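To: Wannasri Franchise Operators list
From: Vicente Henríquez, Menu and Supply
Subject: Re: Oat base rollout and the August dessert menu

Dear operators,

Thank you to everyone who sent in comments on the draft August menu. Several of you raised the same points as Mr. Pongsiri of the Gudthorpe restaurant, so his message is quoted in part and answered for the whole list.

Boonmee Pongsiri wrote:

> We have read the draft and are in favor of moving the iced
> coffees and the coconut sundae to the Zumeo oat base. Our
> concern is with timing. We still hold a fair amount of the
> old dairy mix, and the draft does not say whether we may
> sell through it or must stop on the changeover date.
>
> Second, the draft lists the mango sticky rice cup in one
> size only. At Gudthorpe the small cup outsells the large at
> lunch, and we would be sorry to lose it.
>
> Third, will the printed menus carry the word "vegan" or the
> words "plant-based"? Our front-of-house staff are asked
> this every day and would like a single answer.

On the first point, restaurants may sell through existing dairy mix for 2 weeks after the changeover. During that period the old and new bases must not be offered under the same menu name. Please use the "Classic" button on the register for any drink made with dairy mix, and keep the new buttons for the oat base alone. Stock remaining after the 2 weeks should be reported on the usual waste form, and the cost will be credited at the invoice price. Opened containers are not eligible for credit.

On the second point, the small mango cup will stay. It was left out of the draft in error. The recipe card will be reissued with both sizes, and the portion of coconut cream in the small cup is unchanged.

On the third point, the printed menus will say "plant-based." We considered the other term at some length. Our kitchens share fryers and prep counters, and the legal advice we received was that the broader wording is the safer choice for a group of our size. Staff who are asked should explain that the item contains no animal ingredients but is prepared in a shared kitchen. Please do not add handwritten labels or window signs using different wording.

Some further matters were raised by other operators.

Deliveries. Tostine will deliver the oat base in cases of 24 cartons. The minimum order is 6 cases for the first delivery and 2 cases after that. Smaller restaurants may share a first delivery with a neighboring location, provided that one of the two is named as the receiving address. Orders must reach Tostine by 3 p.m. for delivery on the next scheduled run.

Storage. Unopened cartons may be kept in dry storage. Once opened, they are to be dated and refrigerated and must be discarded in line with the printed carton instructions, whatever the level of stock on hand.

Pricing. The suggested surcharge of 50 cents for the oat base, which appeared in an earlier version of the draft, has been withdrawn. The base is now the standard for the drinks concerned, and guests should not be charged extra for it. Guests who ask for dairy milk in hot coffee may still have it at the regular price.

Allergens. The revised allergen sheet replaces the one dated last spring. The coconut sundae topping contains cashew, and this must be stated to any guest who asks about nuts. One copy should be kept at the register and one in the kitchen. Old copies should be removed from binders and destroyed.

Training. A short session for shift leads will be held by telephone in the week before the changeover. Dial-in details will be sent separately to each restaurant manager. Attendance is required for at least one shift lead per location, and notes will be posted to this list afterward.

Operators who have not yet confirmed their opening order are asked to do so with their area office as soon as possible. Questions about recipes should come to me directly. Questions about invoices should go to the accounts desk, with the restaurant number in the subject line.

Yours sincerely,

Vicente Henríquez
Menu and Supply
Wannasri
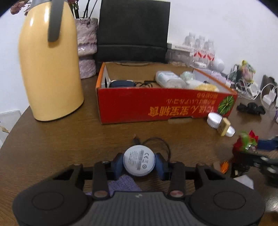
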